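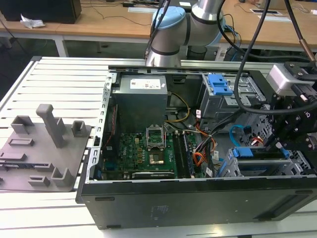
Start with the lid off, straight in, no introductions. I love this bit of the evening, because half the room has owned a desktop for years and never seen the inside of one. Let them look for a moment before talking. Then: lay the tower on its side with the open side up, always, so you're working down into it like a drawer. Ask who can find the power supply. Someone will get it (the silver box, top left, white label). Then ask who can find the processor. Trick question! The socket in the middle of the board is empty, with its lever up. Good moment to say gold pins are for looking at and never for touching.

Mention the Nivlow sessions at Bloxham in September, where this talk began as a chat over a table of tired office towers. 230 machines through the door in the end. Don't get stuck on the stories, there are only 60 minutes and the hands-on part always runs over.

Before anyone reaches in

Mains lead out of the wall. Press the power button once with the lead out. Touch bare metal on the case. Go slowly here and repeat it, people are itching to start and they skip it.

Cables next. Newcomers are frightened by them and they really needn't be! Thick bundles in yellow, red, orange and black carry power. The flat or thin one going to a drive carries data. Nearly every plug only fits one way round, so if it fights you, turn it over and look again. Hold the plug when you pull. Never the wire.

PAUSE for questions. Somebody will ask about dust. Soft brush, short puffs of air, hold the fan blades still. 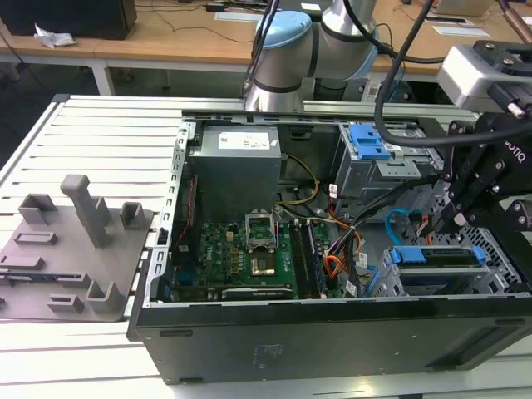
Finding the hard drive

Lower right, black drive, blue rails. Compare with the grey cage further up with the blue latch on top. Say it loudly: in this case blue plastic usually means "fingers go here". I think it's a lovely piece of design, somebody sat down and thought about the person who'd be in there years later with cold hands and a bad desk lamp.

The SATA cable is blue as well, so warn them. Cable first, then caddy. Two plugs on the drive, wide one is power, narrow one is data. Unplug both before you try to move anything.

Pass round the spare caddy at this point. Let them flex it. It's meant to bend a little, and feeling that takes away most of the fear of snapping it. 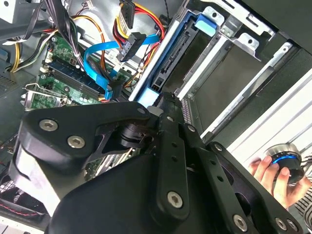

Close in on the blue caddy in the drive bay

Point out how tight it gets between the bay and the loops of cable. Fold cables back over the board, loosely, and don't tuck them under anything. Slide the caddy out level. If it sticks, stop and check for a cable still attached before you blame the plastic.

Skip the part on old ribbon cables if we're past the half hour.

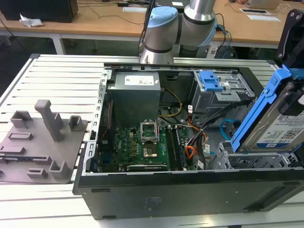

Drive lifted out in its caddy, lower bay empty

Big cheer here if the room's in the mood. Talk about the label: take a photo of it before the drive goes in a bag, because you'll want the details later and the bag will be at the bottom of a box. Bag it, write on the bag, keep it flat.

Going back in is the same steps in reverse. Listen for the click.

Hand out the Grekeo sheet (wiping and reusing drives). Plitia have the room after us so tables need to be clear. Screws back in the pots, please!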